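Prevmont Releases Updated Planning Software for Kitchen Manipulation Research

February 19, 2022

The Prevmont Robotics Laboratory has released a new version of Hemine, its open software package for planning and testing robot arm movements in simulated homes. The release is available to universities and nonprofit research groups at no charge.

Hemine 6 replaces the motion planner used in earlier versions. The new planner checks the whole arm for contact with counters, cabinets and walls at each step of a proposed path, and it can revise a path while the arm is moving. Earlier versions checked the full path once, before motion began, and stopped the run if an object had shifted.

The update also brings changes to the simulated kitchens in which most Hemine users carry out their work. Counter layouts, surface finishes and the placement of household items can now be set from a single text file, and a saved layout can be reloaded exactly for repeat trials.
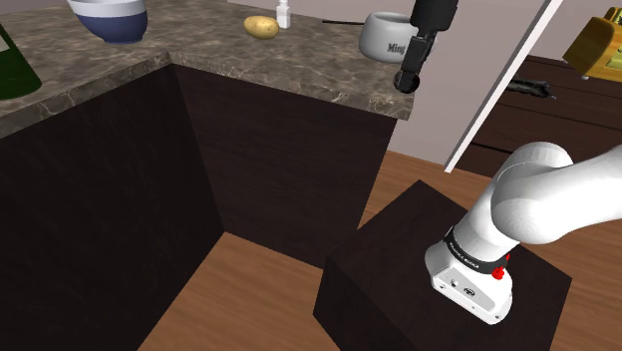 Development was carried out jointly with the Barajas Institute, which contributed the collision checking code, and with Rimley Systems, which prepared the logging and playback tools. The playback tool allows a user to step through a failed run and view the planned path next to the path the arm followed.

In testing before release, the laboratory ran the planner on 30 kitchen layouts. More than 14 research groups took part in the trial period and reported faults through the project's public tracker. Two known problems remain open. One affects thin objects lying flat on a surface, which the planner may treat as part of the surface itself. The other causes slow loading of large layouts on older computers. Corrections for both are planned for August.

Groups using the previous version may continue to do so, although it will receive security fixes only. Layout files from that version must be converted before use, and a conversion script is included in the download. Questions about installation should be sent to the Hemine support desk at the laboratory.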